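Keeping Wildfire Smoke and Ash Out of the House
Home > Cleaning and Upkeep > Air
Compiled by Ognjen Babić

Smoke from a fire well outside the county can raise indoor particle levels within a few hours. The steps below apply to an ordinary house or apartment under a smoke advisory, with no evacuation order in effect. If an order is issued, leave and ignore this page.

Before the smoke arrives

Close all windows and lock them. The lock pulls the sash against the weatherstrip and closes a gap that a shut but unlocked window leaves open. Check the strip by closing the window on a sheet of paper. If the paper slides out without resistance, the strip is worn at that point.

Set the central system to recirculate and close the fresh air intake. Turn the fan from Auto to On so that air passes through the filter when the burner or compressor is idle. Install the highest-rated filter the blower can handle; the limit is given in the manual or on the plate inside the access door. A filter too dense for the blower cuts airflow and can ice the coil in cooling mode.

Seal the attic hatch and any unused fireplace damper. Foam tape is adequate for the hatch. I use the gray Sonex tape, 5 mm, which compresses enough to let the hatch seat properly.

Choosing a clean room

Pick one room with few windows and one door, normally a bedroom. Lay a rolled towel along the bottom of the door and run a portable filter unit continuously.
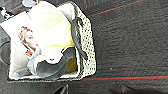
The unit should be sized to the room with margin to spare. Put it where nothing blocks the intake on any side, and keep it off the floor if the floor is carpeted. Window air conditioners may be used with the outside vent closed. Single-hose portable units should be left off. They exhaust room air outdoors and the replacement air comes in through every crack in the house.

Do not fry, broil, burn candles or use a gas stove more than necessary. Do not vacuum during the event unless the machine has a sealed HEPA filter. Ordinary vacuums pass the finest particles straight through the bag.

During the event

Read the filter, not the calendar. In heavy smoke a new furnace filter can load up in 36 hours. Hold it up to a lamp; when light no longer shows between the pleats, replace it. Keep spares in the house, as stores sell out early.

If outdoor readings drop for part of the day, air the house then. The lowest readings at my address tend to come between 5 and 7 a.m., but a valley site may show the opposite pattern.

After the smoke clears

Open windows on opposite sides of the house for an hour. Replace the furnace filter again, even if it was changed during the event. Then clean from the top of each room down.

Hard surfaces come first. Use a damp microfiber cloth with a drop of plain dish soap, fold it to a clean face after each pass, and rinse often. Dry dusting puts ash back into the air and can scratch gloss finishes. Smooth, glossy surfaces such as the rounded yellow one in the photo need a single light wipe and then a dry cloth. Dark gray textured fabric, like that beside it, does not show pale ash well and should be treated as dirty whether or not anything is visible. Go over it with a HEPA vacuum and an upholstery tool, in two directions.

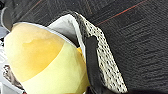
Washable textiles go through the machine twice if they smell of smoke. Add a cup of white vinegar to the first rinse and leave out fabric softener, which coats the fiber and holds the odor. Do not use a dryer until the smell is gone.

Small loose items can be wiped one at a time and set on a clean sheet until the room is finished. Paper should be brushed with a soft, dry brush, outdoors if possible.

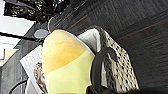
Ash on porches and steps should be misted with water before sweeping. Wear an N95 mask, gloves and long sleeves. Wet ash is caustic and will etch bare aluminum if left overnight. Bag it, tie the bag and put it with household trash. Leaf blowers should not be used for this job.

Rinse the outdoor condenser coil with a garden hose at low pressure, power off at the disconnect.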